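Reading time: 3 min

Search this site Enter keyword Go

News from the Torari Robotics Club

The laundry project goes on

Many parents asked me at the April open evening what the club is doing with clothes. I will try to explain it in this issue, because it is now our biggest student project and it takes most of our hours.

In the winter term, Ngozi Garba proposed that we should teach a machine to do one boring job from home. The students voted, and folding T-shirts won against washing cups. It is a harder job than it sounds. A cup always has the same shape, and a shirt has a new shape every time you drop it. So we do not write the movements by hand. The students do the task themselves with two hand-held grippers, one for each hand, and the recordings are used later for training. The software part is led by Iolo Mostyn, and the students call the whole project Nanis.

We work with clothes on a real bed. On the table in our club room everything was too flat and too clean, and Iolo wanted folds in the sheet, a pattern and light from a window. 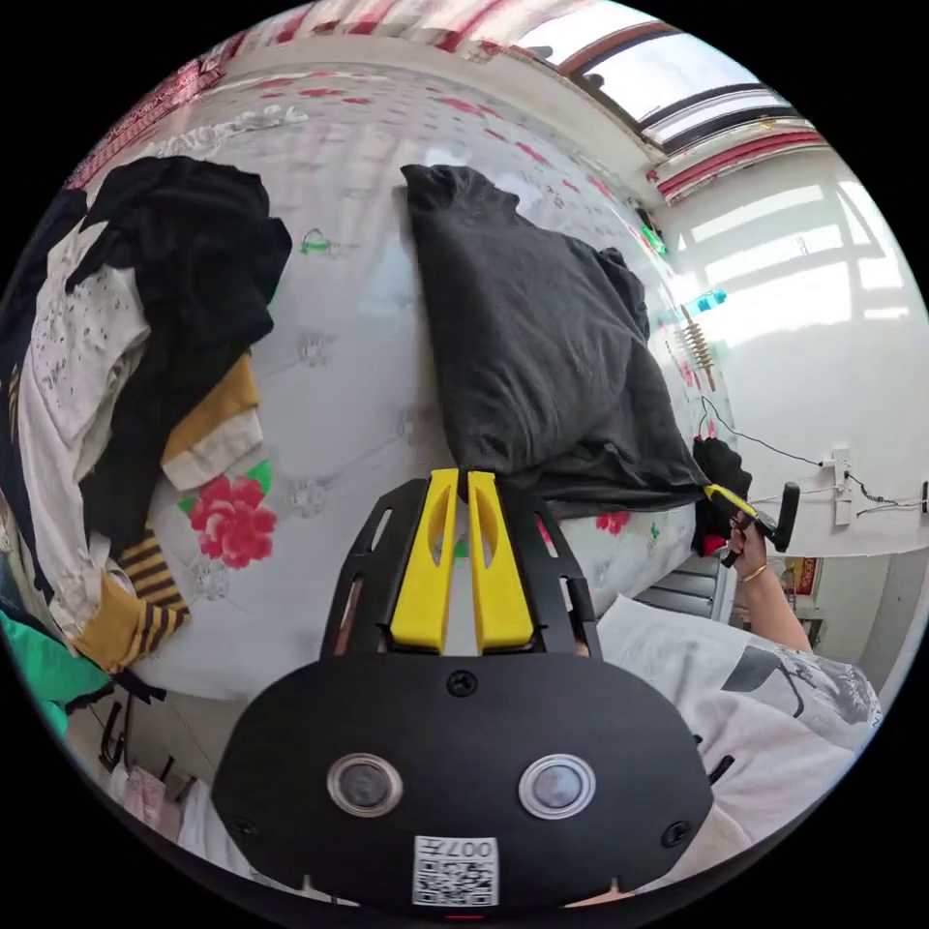
Two grippers and a dark garment on the flowered sheet.

The rule for each recording is simple. One piece of clothing lies in the middle, and the others wait at the side in a pile. The student takes the piece by the edges, opens it, makes it flat and then folds it. It is allowed to make a mistake, but it is not allowed to help with the bare fingers. If this happens, we write it in the notebook and the recording is not used.

Black T-shirts are the most difficult for us. The folds are hard to see, and the students lose the sleeve often. Llinos Morris wrote in the notebook that she must "look for the neck first, then everything else is easy." The younger members now use the same method. With a shirt spread flat, neckline and sleeves both visible, it is possible to plan where each gripper should go.
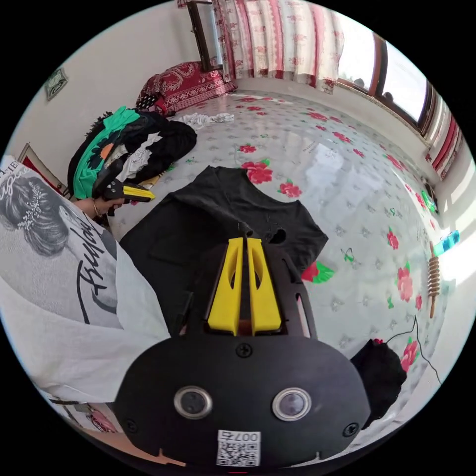 What we have until now

The group has 60 recordings in the notebook, and 29 of them are good enough for training. In the others, the shirt slipped, or the student started too fast, or we forgot to write which garment it was. The last one was my mistake, and I am sorry for it.

Evangelia Zacharopoulos checks every recording after the session. She asks the students to move slower than they want to. They complain a little, but her part of the data is the cleanest. She also asked for more variation in how the garment lies at the start: sometimes a heap, sometimes half open, sometimes loose across the bed with one sleeve away from the body. The larger garments need longer arm movements, and for a smaller student this is tiring work, so we change places often.
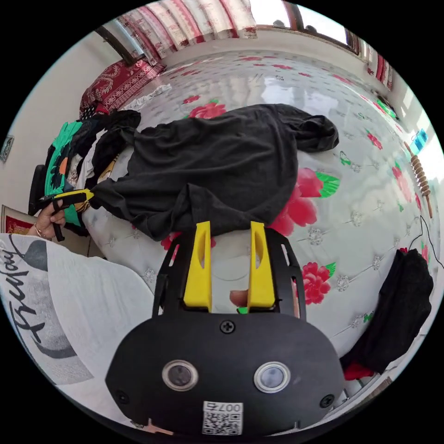

Ruddock meeting and what we need

In the next term, we will show Nanis at the Ruddock student meeting. Each team has 12 minutes to present, with questions included. The students will speak themselves, and I will only carry the boxes. Another club, Zivow, will come with a project about sorting socks, and we are curious to compare our methods with them.

For the next recordings, we are looking for old clothes in light colors, especially shirts with long sleeves. They can have holes or stains, but please wash them before. You can leave them in the club room before 6 in the evening.

There are also free places in the group. No programming is necessary to begin, only patience. Please write to me or speak with Iolo after any session.

Nerys Harries, club leader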